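Clearing the Shared Table: What Ends Up on It and Where It Should Go
Project report, Household Systems module
Group 4, Mallatard building

1. Background

The common room on our floor has one wooden table that everyone uses. People eat there, wash up after eating there, and leave things behind. By evening there is often no free space to sit down with a laptop. Our project looked at what gets left on the table and tested a simple way of putting it away.

We started in July, when the Briner kitchen next door was closed and more people than usual were using our room.

2. Method

We checked the table at 6 p.m. and wrote down what was on it. Each item was put in one of three groups: things for eating and drinking, things for cleaning, and everything else. The last group was the hardest to agree on. Small cartons and bottles were moved between groups more than once before we settled on a rule - if it has a printed label and a cap or lid, it goes on the shelf.

Items were not moved until the list was finished. This slowed us down at first, because people wanted to tidy as they went.
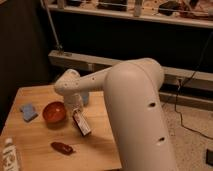 Figure 1. The table with a sponge, a bowl, a small carton and a white bottle among the items on it.

3. Results

Sponges were a problem from the start. They belong at the sink but were usually found lying flat on the wood. Moving the sponge dish closer to the table helped a little.

Bowls and cups were easy to sort. Most people knew where they went and just had not taken them back. Clearing the table with the three groups took some 15 minutes on the first try. Later tries were shorter, but we did not time all of them, so we can't give a proper average.

Light cartons caused the most arguments. Half of our group wanted them in a tray and the other half wanted them on the shelf with the bottles. We used a tray from Zindia in the end. It is slightly too shallow for taller boxes.

4. Problems and next steps

Our labels fell off the shelf twice and had to be taped back on. We also had no place for odd items such as play food, which went into the tray with the cartons. The Stępień room has a similar table, and we would like to try the same groups there with a deeper tray.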